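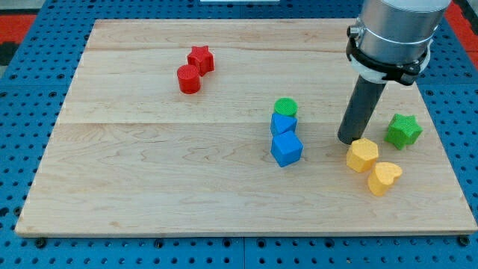
FOR RELEASE: JANUARY

Grikolik opens up its hand-taught block pushing set, 1565 demonstrations, free for research and classroom use

Teaching by remote control, one push at a time. First public release from the Flendari project.

Grikolik today put out the first part of Flendari, a collection of recorded demonstrations in which a person steers a robot arm through simple table tasks and the arm's motion is saved along with the camera view. 1565 demonstrations in this release. All of them pushing. No grasping, no lifting, that comes later.

The tasks are short and plain. Push the blue cube next to the blue triangle. Move the green star away from the yellow heart. Bring the red cylinder to the near edge. Each one was typed out in everyday words before the operator took the controls, and the words ship with the motion.

"People ask why pushing," said Irena Borkowska, who leads the Flendari work at Grikolik. "Because it's hard to do well. You have one finger. You touch a star on one of its points and it turns on you. You come in a little off center on the hexagon and it slides away at an angle. A person fixes that without thinking, and the fix is what we want on record."

What's in the release

1565 demonstrations, each with the written instruction, the arm's path and the operator's input.

216 different instructions, in American English. Some are worded more than one way, on purpose.

Two ways of teaching. Most of the set was driven remotely from a handheld controller. A smaller share was taught by hand, the operator holding the arm and walking the finger through the push. The two are labeled so they can be used apart.

Print files for the blocks. Cylinder, star, triangle, cube, hexagon, heart. Any ordinary 3D printer will do, and any filament, though the colors should be close to ours if you plan to run the instructions as written.

Drawings for the finger and the clamp collar that holds it. Please check your own arm's housing diameter before printing the collar. We had to do ours over.

A setup sheet for the board, bolted down at the near corners so it stays put under a long push.

How the demonstrations were made

The operator sits at the station in Wasitz with a view of the board and the controller in one hand. Instruction comes up on the screen. Operator reads it, lowers the finger, makes the push, lifts clear, presses the button. Next instruction. Blocks are not put back between tasks, so every demonstration starts from wherever the last one left things. Clusters form, shapes end up side by side with not much room for the finger to get in. Grikolik kept it that way.

"We tried resetting the board each time in the early weeks," said Borkowska. "Neat starting rows. The arm learned neat starting rows. Then we stopped tidying and the results got a lot more intresting."

Operators worked in sessions of 500 seconds with a break after. Longer sessions were tried and dropped, the pushes got sloppy toward the end and people complained about their thumbs. The controller was also changed part way through the project. Demonstrations from before and after the change are marked in the notes file.

Hand teaching went differently. The arm is set to give way under light force and the operator takes hold above the collar. It feels natural to most people in the first few minutes. Trouble is the hand and forearm get into the camera view, and a policy trained on that picks up the arm of the person as part of the job. For this release the hand-taught pushes were replayed by the robot alone, and the replay is the version recorded. Where the replay drifted too far from the original push, the demonstration was left out.

Mistakes are in there too

Missed contacts, pushes that went past the target, a block nudged by accident on the way to another one. If the operator recovered and finished the instruction, the demonstration stayed. If not, it was moved to a separate folder with a one line note. The folder is part of the download.

"The recoveries are the most useful minutes we have," said Borkowska. "A clean push tells the arm what to do when everything goes right. We had plenty of those after the first month."

Early use

The Górecki teaching lab had the set ahead of release and used it with 3 student groups. Each group trained on the remote-driven part only, then added the hand-taught part and compared. The students' main request was for more instructions that name a place on the board and not only another block ("upper left", "middle", "near the bolt"). Those are planned for the next part. They also asked for the notes file to be readable by a human being, and it has been rewritten.

What it won't do

Flendari is a small set from one station, one board, one finger. It is not meant to produce a finished product for a factory floor, and Grikolik makes no claim as to how a policy trained on it behaves on other hardware. Groups with a different arm should expect to record some demonstrations of their own. The setup sheet has a page on how to do that, including the settings we used for controller speed. Start slow. Slower than you'd think.

Availability

The set, print files and drawings can be downloaded from the Flendari page on the Grikolik site. Free for research and teaching. Commercial users should write first, terms are short and we answer. Groups without fast internet can ask for a drive by mail, postage only.

Next part of Flendari will cover longer instructions with two and three pushes in a row, plus the place-name instructions mentioned above. Recording has started. No date yet.

Station visits

Grikolik will open the Wasitz station to press and teachers through the end of the month, mornings from 10 a.m. Visitors can take the controller and record a push themselves. Please let us know ahead of time how many are comming, the room is small.

About Grikolik

Grikolik builds tools for teaching robot arms by demonstration, both by hand and by remote control. The company is based in Wasitz.

Press contact

Irena Borkowska, Grikolik. Requests for interviews, station visits and higher resolution pictures through the press form on the company site. Same day reply if it reaches us before 3 p.m.

###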